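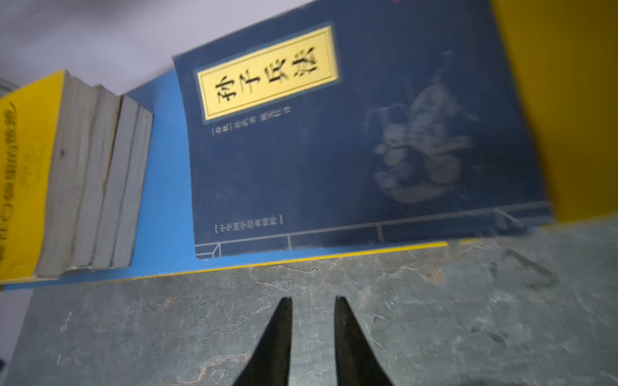
Fig. 1. The Art of War, navy cover with the yellow title label.

Shelf Project - report by Kiri Pryor, partner Katherine Marulanda
Harawira reading corner, handed in 9/17/21

What we wanted to find out: does a small shelf work better sorted by size, by color or by series. The Harawira corner has 251 books on paper and room for maybe half. We did one shelf only, the yellow one. Ran out of time for the rest, see end.

Method. Everything off the shelf and onto the floor first. Katherine wanted to leave the big ones in, I said no, then we left a few in anyway. Each round got 30 minutes. Notes by hand, typed up later so some of the wording is rough.
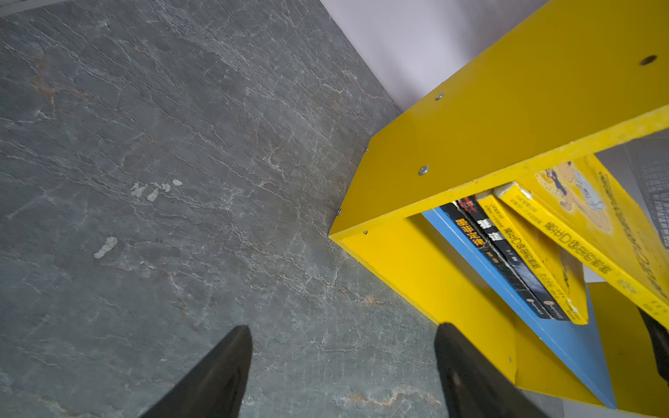
Size first. Tall books left, short books right. Looks neat but you can't find anything, and the thin paperbacks slide down if theres nothing heavy next to them. We tried a bookend from the Salard kit - too wide for the bottom compartment. Dropped it.

Color was quicker than we thought. Problem is the navy ones. Same label color, similiar covers, so you end up reading every title anyway. Yellow next to light blue next to navy was Katherine's idea and we kept it.

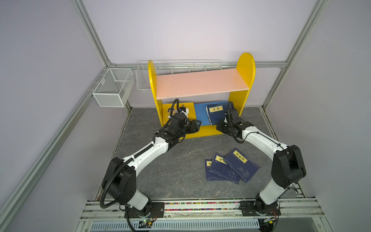 Series was the winner in our opinion. Keep the navy set together, upright, no leaning if you can help it. Leaning bends the covers. Picture books at the left end where little kids reach first.

Asked 7 readers from the Breltham class which they liked. Most said series, two said color, one didn't care. Small group, we know. 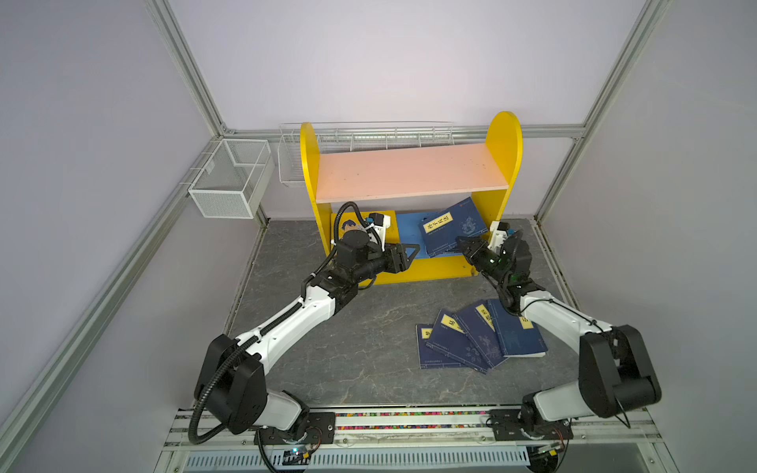
4. PROBLEMS AND WHAT IS LEFT

Soft covers on a stone-look floor get scuffed - put down a cloth next time. Top board not used at all, should have been. Also the shelf edges need touching up, paint is worn along the front. Githam shelf still to do. Katherine has the title list, mine is missing a page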